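Rapport de projet tutoré, version remise le 18 novembre 2020
Nest Mostyn

La newsletter vend-elle encore quelque chose ? Essai sur un petit distributeur de produits ménagers

1. Point de départ

On lit partout que le courriel reste le canal le plus rentable du marketing numérique. Les études qui l'affirment sont presque toujours publiées par des éditeurs de logiciels d'envoi, et j'ai eu du mal à en trouver une seule qui décrive correctement son échantillon. Le sujet proposé par l'entreprise Plulen me permettait de regarder la question de plus près, sur une liste réelle, petite et mal entretenue, comme le sont sans doute la plupart des listes.

Plulen vend en ligne des produits d'entretien et des articles de saison. Elle envoie une lettre par mois à 1 604 adresses au moyen de l'outil Endton. Son gérant, M. Mac Carthaigh, est convaincu que cette lettre « fait vivre la boutique ». Je n'ai trouvé aucun document interne qui permette de le dire.

2. Méthode

La liste a été coupée en deux par tirage au sort. Une moitié a reçu la lettre habituelle, avec promotion en tête et visuel produit. L'autre a reçu une version en texte seul, plus courte, sans code de réduction. L'essai a commencé en janvier et a duré 90 jours. Les commandes ont été rattachées aux adresses par le fichier client, sans passer par le tableau de bord d'Endton, dont la définition d'une « conversion » m'a paru très généreuse : une personne qui ouvre le message, l'oublie, puis achète trois semaines plus tard y compte comme une vente due au courriel.

Je signale tout de suite une faiblesse. Il aurait fallu un troisième groupe, privé de toute lettre. L'entreprise a refusé, par crainte de perdre des ventes. La question de fond reste donc en partie sans réponse.
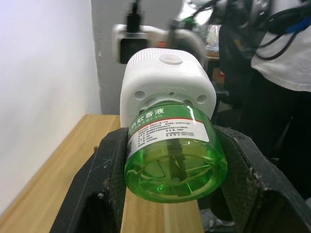 Cahier des projets tutorés, n° 2

3. Résultats

Au total, 377 destinataires ont ouvert au moins un message pendant la période, d'après le pixel de suivi. Je prends ce chiffre avec prudence. Certaines messageries chargent les images sans que personne ne lise, d'autres les bloquent chez des gens qui lisent tout. Pour la version en texte seul, nous avons dû ajouter un pixel invisible, et je ne suis pas certaine que les deux mesures soient comparables.

Côté commandes, l'écart entre les deux versions est trop faible pour qu'on en tire quoi que ce soit. La lettre avec promotion amène un peu plus de clics, mais les paniers y sont plus petits, et une bonne part des acheteurs étaient déjà des clients réguliers. Ont-ils acheté grâce au message, ou le message est-il arrivé chez des gens qui allaient acheter ? Les données ne permettent pas de trancher.

4. Comparaison avec Culldale

La boutique Culldale, active dans le même secteur, nous a communiqué ses propres chiffres, nettement plus flatteurs. Elle supprime de sa liste toute adresse inactive avant de calculer ses taux. Le procédé est courant et n'a rien d'irrégulier, mais il fait monter le pourcentage sans vendre un article de plus. Je n'ai pas retenu ces chiffres dans mes tableaux.

5. Recommandations

Nettoyer la liste, en gardant les anciens taux à côté des nouveaux pour ne pas prendre l'effet du nettoyage pour un progrès. Cesser de présenter le taux d'ouverture en réunion. Supprimer le code de réduction pendant une saison et regarder la marge. Enfin, accepter un vrai groupe témoin, même réduit. M. Mac Carthaigh a dit qu'il y réfléchirait.

Les tableaux de commandes, anonymisés, figurent en annexe A. Le texte des deux versions de la lettre se trouve en annexe B.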